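3 Beschaffung und Planung eines Zweiarm-Sortierplatzes

Gültig für den Tischaufbau Wavham mit zwei Armen. Das Kapitel richtet sich an alle, die einen Antrag schreiben oder ein Angebot prüfen müssen. Wer schon gekauft hat, liest bei Kapitel 4 weiter.

3.1 Vor dem Angebot

1. Legen Sie das Werkstück fest, und zwar genau eines. Wir planen hier mit Rundzellen, die einzeln vom Tisch in einen Kunststoffbehälter gelegt werden. Der Satz "greift beliebige Objekte" im Prospekt ist keine Spezifikation.

2. Schreiben Sie auf, was ein Mensch heute für dieselbe Arbeit braucht. Fehlt diese Zahl, lässt sich später jede Taktzeit schönreden.

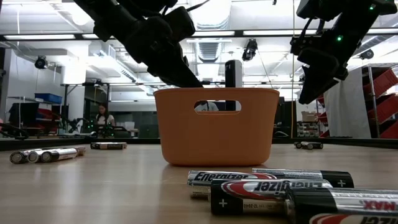
Verlangen Sie außerdem eine Vorführung mit Ihren eigenen Teilen. Der Lieferant wird auf seine Demozellen verweisen, die alle gleich groß sind und ordentlich liegen. Bestehen Sie auf gemischten Größen und wirrer Lage.

3. Lassen Sie sich den zweiten Arm begründen. Er verdoppelt nahezu den Gerätepreis, aber selten die Leistung. Naveen Kandpal hat für Skaltmont beide Varianten gerechnet und den zweiten Arm erst im Nachtrag bestellt - eine Reihenfolge, die wir empfehlen.

HINWEIS: Angaben zur Wiederholgenauigkeit gelten meist für den Arm ohne Greifer. Fragen Sie nach dem Wert an der Fingerspitze.

3.2 Platzbedarf

4. Messen Sie die Stellfläche einschließlich Rahmen, Kabelschleifen und Beistellwagen. Die Tischplatte allein sagt wenig. Für Wartungsarbeiten kommen auf jeder Längsseite 600 mm hinzu.

5. Planen Sie die Behälter mittig ein, sodass beide Greifer sie erreichen. Alles, was nur ein Arm erreicht, zählt bei der Auslastung auch nur für einen.
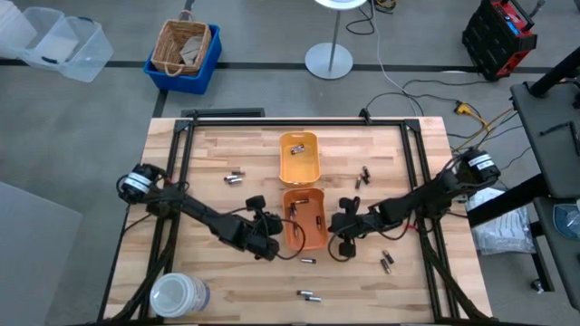

Abb. 3-2: Zweiarmplatz mit zwei Behältern hintereinander, Zellen beidseits auf der Platte.

6. Prüfen Sie die Stromversorgung am Aufstellort. Eine fest verlegte Steckdose gehört ins Budget. Das Verlängerungskabel steht in keinem Angebot und liegt später doch auf dem Boden.

VORSICHT: Kabel in Laufwegen vor der Inbetriebnahme sichern. Zellen mit beschädigter Hülle nicht maschinell greifen lassen.

3.3 Kosten, die im Angebot fehlen

7. Setzen Sie für Ersatzfinger und Kabel 400 Euro im ersten Jahr an. Der Anbieter Dai nennt sie "Verbrauchsmaterial nach Bedarf", und der Bedarf kommt.

8. Rechnen Sie mit rund 3000 Euro für Einrichtung und Schulung. Pauschalen ohne Stundenzahl lehnen Sie ab.

9. Halten Sie Personalzeit für das Zurücklegen der Teile frei. Bei Versuchsläufen muss jemand die Zellen nach jedem Durchgang neu verteilen, und diese Person fehlt in fast jeder Wirtschaftlichkeitsrechnung.
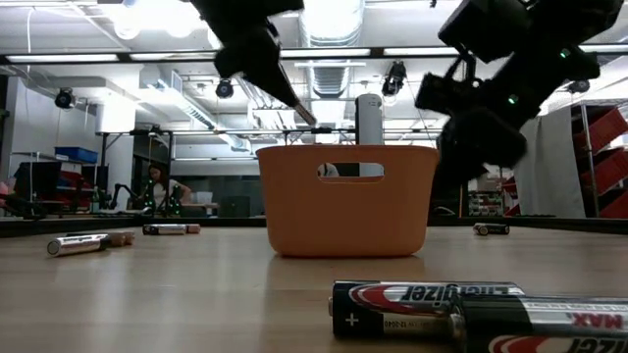

3.4 Abnahme

10. Vereinbaren Sie die Abnahme schriftlich, bevor Sie bestellen. Xinyi Su schlägt 13 Durchgänge ohne Eingriff vor. Das ist streng, und ein Lieferant, der darüber verhandeln will, hat Ihnen bereits etwas mitgeteilt.

11. Zählen Sie jeden Fehlgriff, auch wenn der Arm ihn selbst korrigiert. Eine Korrektur kostet Zeit.

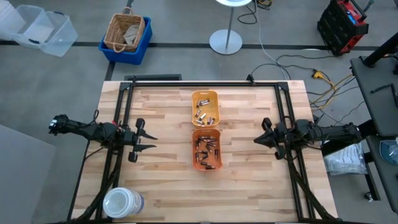
Foto: Laine Uibo / Filwood

12. Protokollieren Sie den Zustand beider Greifer vor und nach der Abnahme. Eine bloße Sichtprüfung reicht uns nicht; drücken Sie die Finger von Hand an und notieren Sie das Spiel.

13. Zahlen Sie die Schlussrate erst nach bestandener Abnahme. Skonto für vorzeitige Zahlung ist in diesem Fall kein Vorteil.

HINWEIS: Angebote, die nur bis Ende Dezember gelten, gelten nach unserer Erfahrung auch danach noch. Rückfragen zur Kalkulation an Ayuba Laryea, Vorlage siehe Anhang B.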